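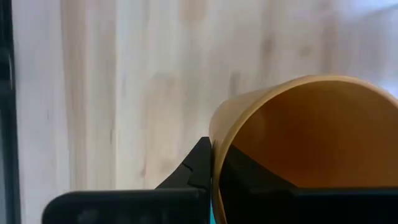
Section 2. Setting Up the Cup Station

Welcome back, and thank you for reading this far! If you've finished Section 1, your Stinau cabinet is level, the doors close without scraping, and you have a clear counter in front of you. Now comes the part most people look forward to, which is getting the cups out and making the station feel like it belongs in your break room (or church hall, or wherever you've put it).

Please read the whole section once before you begin. It takes a few minutes, and it saves a good deal of unpacking and repacking later on.

What you will need

The cup rack and its two side rails
The drip mat
The sleeve of starter cups
A soft, damp cloth and a dry one
The small bag of rubber feet marked 18

2.1 Washing the cups before first use

The cups travel a long way in their sleeve, and they do pick up a bit of paper dust from the packing. We like to give them a gentle wash before anybody drinks from them.

1. Open the sleeve at the end with the printed arrow and let the cups slide out onto a folded towel. Don't pull them out by the rim.

2. Separate the cups one at a time. If two are stuck together, hold the lower one still and give the upper one a slow quarter turn. They nearly always let go.

3. Wash each cup by hand in warm water with a little mild dish soap. Use your fingers or a soft cloth on the inside, going all the way down to the bottom, where dust likes to settle.

4. Rinse well and set the cups upside down on the drip mat, leaving a finger's width between them.

5. Let them air dry, then wipe the rims with the dry cloth.

Note: A cup drying on its side may roll when the counter is bumped. If you'd like to dry a few that way, tuck a rolled dish towel along the front of the mat.

Caution: Do not use steel wool, scouring powder, or the rough side of a sponge. These will scratch the finish, and the scratches will hold coffee stains no matter how carefully you wash afterward.

2.2 Fitting the rack

1. Press one rubber foot into each hole on the underside of the rack. You should feel a small click. There are spare feet in the bag, so keep it somewhere you'll find it again (inside the cabinet door is a good spot).

2. Stand the rack on the counter with the taller end toward the wall.

3. Slide the left rail in from the front until it stops, and then do the same with the right rail. The rails look alike, but the left one has a small L stamped near the end.

4. Push down gently on all four corners. If the rack rocks, turn back to Section 1 and check your leveling screws before going any further.

Caution: Keep the rack at least 18 inches from a stove, toaster oven, or hot plate.

2.3 Loading the cups

1. Make sure every cup is completely dry, inside and out.

2. Pick up each cup by its outer wall, below the rim. It's a nice habit to get into when you're setting out cups for other people, and it keeps fingerprints off the part they'll be drinking from.

3. Place the first cup in the rack with the mouth facing down.

4. Stack the remaining cups over it, lowering each one gently. Let the cup settle under its own weight. Pressing down on the stack will wedge the cups together, and you'll be doing that quarter turn from step 2 of 2.1 all over again.

5. Stop when the top of the stack reaches the line on the side rail. Any cups left over can go on the lower shelf of the cabinet.

Note: If you bought the larger Opoku rack (part 331), the line is on the back post and sits a little higher. Everything else in this section applies just the same.

2.4 When a cup tips over

It happens in the busiest kitchens and the quietest ones. Please don't leave a fallen cup lying on the counter, especially near the front, where a sleeve can catch it.

1. Steady the cup with one hand so it can't roll.

2. Look inside. If there's any liquid left, tilt the mouth over the sink or a towel before you lift it all the way up.

3. Run a fingertip carefully around the rim and feel for chips, cracks, or rough spots.

4. If the rim is smooth, wash the cup and return it to the rack once it's dry. If it isn't, please retire it from drinking duty. It'll still make a perfectly good home for pens or tea bags.

2.5 Weekly care

Pick one day and stick to it. Kwame Mensah, who wrote the first edition of this guide for Groscombe, always did his on a Wednesday morning before the coffee went on, and we've kept up the tradition in our own Dradport kitchen.

1. Empty the rack and wipe down both rails.

2. Lift the drip mat, rinse it on both sides, and hang it up to dry.

3. Check that all the rubber feet are still in place.

4. Reload the rack, putting the cups from the bottom of the stack on top so that they all get their fair share of use.

Replacement cups come in sleeves of 100 and can be ordered with the form at the back of this guide. Continue to Section 3 for the spoon tray and sugar drawer.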